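Fiches de lecture de Rinville : lisez-moi

Salut ! J'ai rassemblé ici 449 avis de lecture sur des livres de développement personnel et de spiritualité, tapés au fil des mois pour notre cercle (et un peu pour moi, j'avoue). Un fichier texte par avis, encodage UTF-8, le titre du livre en première ligne. 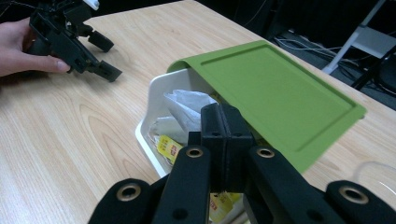

Les notes vont de 1 à 10. Celles d'Ilse Kleinschmidt sont sévères, ne vous laissez pas décourager par ses 3 ! Presque 400 avis sont en français, les autres en allemand, avec le suffixe _de.

Champs : titre, auteur, thème, note, avis. Le thème « alimentation » a été séparé de « deuil » en mars, j'ai pu en oublier.

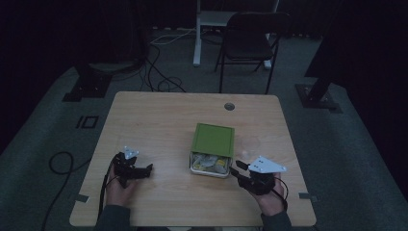 Pour les citations, je me suis limitée à 30 mots par livre. Merci à Tomás Macedo pour la relecture des accents (quel boulot…). Une coquille, un doublon ? Écrivez-moi, je corrige le soir.

Dernière mise à jour : 11 janvier 2026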